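Rundley hand gripper, second unit - is it worth the budget?

We are a small team at Zerovier and we plan to teach a robot arm to fold and sort clothes. Before the arm we had to buy the hand-held grippers, and I compared the Rundley with the cheaper one from Pilside. The Rundley costs $3093 for a set of 2, pads included. For us it was a big line in the budget, so I tested it for 17 days on ordinary clothes at home.
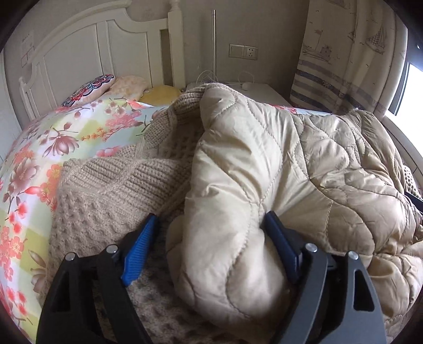
What I liked

The blue pads are textured and they hold chunky knitwear well. A quilted jacket is harder, the fabric is shiny and it slides if you close the jaws too slowly.

What I did not like

Spare pads are $40 a pair and the colour wears off the edges. Delivery was slow also - I ordered in October and waited until after the holidays.

My advice is to put spare pads in the first order, and to ask for the freight cost in writing. I would buy it again, but only the set.

Posted Tue 8 June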